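Dampfglätter Romonora 5 im Praxistest: Textilpflege für Gemeinschaftsunterkünfte und kleine Betriebe

Die Prüfstelle für Haushaltstechnik der Beratungsgemeinschaft Hivstead hat den Dampfglätter Romonora 5 des Anbieters Plalex über mehrere Wochen im laufenden Betrieb eines Wohnheims eingesetzt. Bewertet wurden Dampfleistung, Handhabung, Sicherheit, Eignung für verschiedene Gewebe sowie die Qualität der mitgelieferten Unterlagen. Das Gerät wurde regulär im Fachhandel erworben. Eine Zuwendung des Anbieters hat nicht stattgefunden.

Lieferumfang und Inbetriebnahme

Zum Lieferumfang gehören das Handgerät, ein abnehmbarer Wassertank, ein Bürstenaufsatz für schwere Stoffe und ein hitzebeständiger Handschuh. Die Inbetriebnahme erfordert kein Werkzeug. Der Tank rastet hörbar ein, die Einfüllöffnung ist allerdings eng bemessen, sodass beim Befüllen am Wasserhahn regelmäßig Wasser danebenläuft. Ein Messbecher liegt nicht bei. Nach dem Einschalten steht der Dampf nach 2 Minuten zur Verfügung, angezeigt durch das Erlöschen einer Kontrollleuchte am Griff.

Dampfleistung und Gewebe

Auf Hemdenstoff und leichter Baumwolle erzielte das Gerät gute Ergebnisse. Liegefalten ließen sich in der Regel mit zwei Durchgängen entfernen. Bei Leinen blieb das Ergebnis hinter dem eines herkömmlichen Bügeleisens zurück, scharfe Bügelkanten sind mit dem Romonora 5 nicht herzustellen. Denim stellt höhere Anforderungen: Mehrlagige Partien, insbesondere Bund, Gesäßtaschen und Kappnähte, nehmen die Feuchtigkeit langsamer auf und sollten liegend mit dem Bürstenaufsatz behandelt werden. Dunkle Ware ist grundsätzlich von links zu bearbeiten, um Glanzstellen zu vermeiden. Nieten erwärmen sich stark und sind nach der Behandlung zunächst nicht zu berühren.

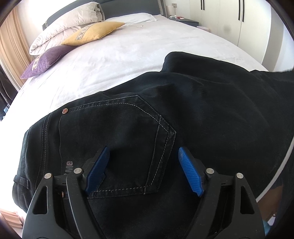 Rubrik: Haushalt und Textilpflege

Handhabung im Dauerbetrieb

Der Tank reicht nach Angabe der Bedienungsanleitung für bis zu 600 Sekunden Dauerdampf. Im Wohnheimbetrieb, in dem mehrere Personen das Gerät nacheinander nutzen, wurde das Nachfüllen dennoch als störend empfunden, da der Dampfausstoß bereits vor der vollständigen Entleerung merklich nachlässt. Das Gewicht ist für kurze Einsätze angemessen. Bei hängender Ware und längerer Arbeit über Schulterhöhe ermüdet der Arm jedoch spürbar. Positiv hervorzuheben ist die Länge des Netzkabels, das auch in größeren Räumen ohne Verlängerung auskommt.

Sicherheit und Unterlagen

Die Abschaltautomatik arbeitete im gesamten Prüfzeitraum zuverlässig. Zu beanstanden ist die Standfläche: Auf weichem Untergrund kippt das Gerät leicht, weshalb es ausschließlich auf festen, ebenen Flächen abgestellt werden darf. Die deutschsprachige Anleitung ist vollständig, enthält zur Entkalkung aber lediglich einen knappen Absatz. Angaben zu geeigneten Entkalkungsmitteln fehlen.

Vergleich

Gegenüber dem zuvor eingesetzten Standgerät Montoya benötigt der Romonora 5 deutlich weniger Stellfläche und ist schneller betriebsbereit. Für größere Mengen an Oberbekleidung bleibt das Standgerät die geeignetere Lösung.

Bewertung

Die Prüfstelle vergibt das Gesamturteil »befriedigend«. Für Einzelhaushalte und kleinere Wohngruppen kann der Romonora 5 empfohlen werden. Einrichtungen mit eigener Wäscherei sollten auf ein Gerät mit größerem Tank zurückgreifen. Der vollständige Prüfbericht ist unter der Nummer 2622 bei der Geschäftsstelle erhältlich.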